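June
Sum-yee Hsiao

Section 4. Clearing the Table: Phones, Glasses and the Stand

4.1 Before you start

This section assumes you have finished Section 3, the Pumis mat is flat, and the wire stand is sitting on it without rocking. If the stand rocks, go back to 3.6. Folding a napkin under the base is how the last one ended up on the floor.

You will need:

the tub
the stand
every phone on the table, including the one you think belongs somewhere else
a dry cloth

The cloth supplied in the Stolley kit is fine for screens. It is useless on glasses, where it leaves more lint than it removes. Use a dish towel.

4.2 Loading the tub

1. Set the tub on the mat in front of the stand. Leave enough space to lift it out without catching a sleeve on the wire.

2. Wipe the inside. Specks left in the tub have a way of moving to the phones.

3. Turn every phone face up before you move any of them. Screens should be off. If one lights up and starts ringing, let it finish. Answering is outside the scope of this guide.

4. Lay the first phone flat along the left side of the tub. Lay the second beside it. They do not have to be parallel, whatever the Atgate edition of this guide says. I have seen a grown adult spend a lunch break straightening phones that were going to be picked up again at two.

5. Add the rest one at a time until the bottom of the tub is taken. Stop there.

CAUTION: Do not start a second layer. The tub will hold one and look quite pleased about it, right up to the moment you tip it.

NOTE: Phones that do not fit stay on the mat, face up, until the next trip. Keep them away from the stand. A replacement screen on the Chuang desk phone was quoted to us at 530, and the glass hanging overhead was the cause.

4.3 Hanging the glasses

The stand takes stemmed glasses only. People try mugs. People have also tried a soup bowl, and I would like that to remain the last time.

1. Dry the glass completely, the stem included.

2. Hold it by the bowl and turn it upside down.

3. Slide the stem into the curl of an arm so that the foot rests on top of the wire. You should not need to push. If you are pushing, you have chosen the wrong arm.

4. Let go slowly. A little swing is normal. If the whole stand leans with it, take the glass off and try an arm closer to the middle.

5. Hang the next glass on the opposite side.

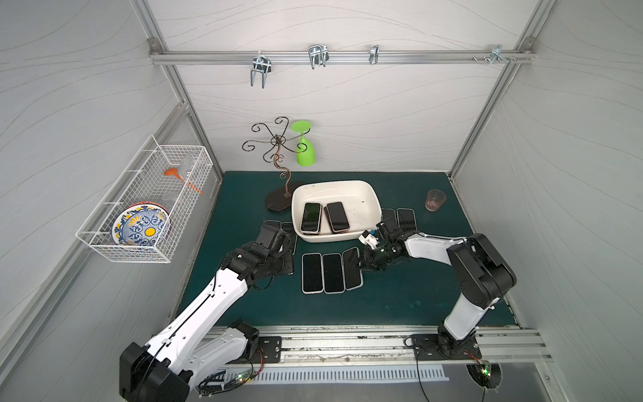
Tumblers and other glasses without a stem go upright at the side of the mat, well clear of your elbow. They do not hang, and they do not go in the tub with the phones, however much room there seems to be.

CAUTION: Plastic wine glasses weigh next to nothing, so they come off the arm if you brush past. They also survive the fall, which has made certain people careless with the real ones.

4.4 Moving the tub

1. Lift with both hands, one at each end. Keep it level.

2. Put it down before opening any door.

3. Unload onto the shelf in the order you like. Return for the phones left on the mat and repeat 4.2 from step 4.

4.5 If something goes wrong

A phone is missing: look under the dish towel. Then look in your own pocket.

A glass will not come off the stand: raise it slightly until the foot clears the wire, then draw it toward you. Do not twist.

The arms have bent: small bends can be eased back by hand. For larger ones, order the replacement stand on page 9.

The mat has a wet ring on it: wipe it up and return to 4.3, step 1, this time reading it.

Continue with Section 5, Rolling Up the Mat.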